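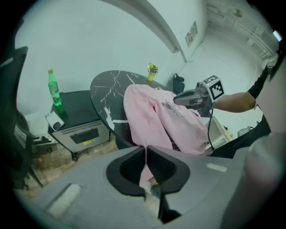
La residencia de estudiantes Evemum abrió el martes un taller gratuito para aprender a doblar y guardar la ropa en espacios pequeños. El curso tiene 2 sesiones por semana y se hace en la planta baja del edificio, que aloja a 400 jóvenes, la mayoría en su primer año lejos de la familia.

La responsable, Kekeli Amissah, explicó que muchos residentes llegan sin haber doblado nunca una toalla. "Tienen un armario muy estrecho y lo llenan en un día", comentó. Ella prefiere enseñar con prendas de uso diario -- toallas, camisetas, sudaderas -- y sobre una mesa cualquiera, como la que cada uno tiene en su cuarto. 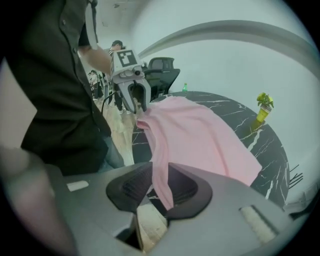
Una tela rosa sobre la mesa redonda de superficie veteada, junto a una planta en maceta amarilla.

La asociación vecinal Faseck aportó 3,000 pesos para comprar cajas y perchas, que se van a repartir entre los participantes. En julio el taller quiere añadir una parte sobre cómo preparar la maleta para el regreso a casa.

Las inscripciones se hacen en la oficina 202, por la tarde.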